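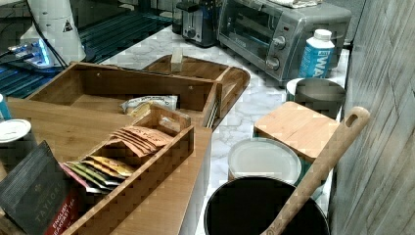 Breakfast was the only meal anyone in Gokholm ever argued over, Eluned Gethin told me, and she was still arguing when I got there. Her side: the oats go in cold water the night before, with salt, and no milk until the bowl is on the table. Half the town soaks them in buttermilk and will not hear a word against it.

I came for two days and stayed for a good deal more porridge than that. What a place for it! The mill at Wangate still grinds oats between stones, coarse enough that you chew every spoonful, and the smell on grinding mornings (warm, nutty, a little like popcorn) drifts all the way down to the ferry landing. They sell it in plain sacks, and in December the line goes out the door. 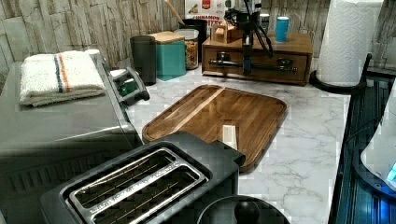 Eifion Ellis

Toast has its own following, I should say. The Voyle bakery makes a dark barley loaf that is so dense it needs a second round of heat before the middle gets warm, and then it takes butter like nothing else I've eaten. I had mine with gooseberry jam and went straight back for another loaf to carry home.

Gethin has 29 porridge recipes written in a school notebook, some of them from her grandmother, and she let me copy out two. The one with browned butter and pears is my favorite so far. It takes 40 minutes on a low burner, and I've made it every morning this week.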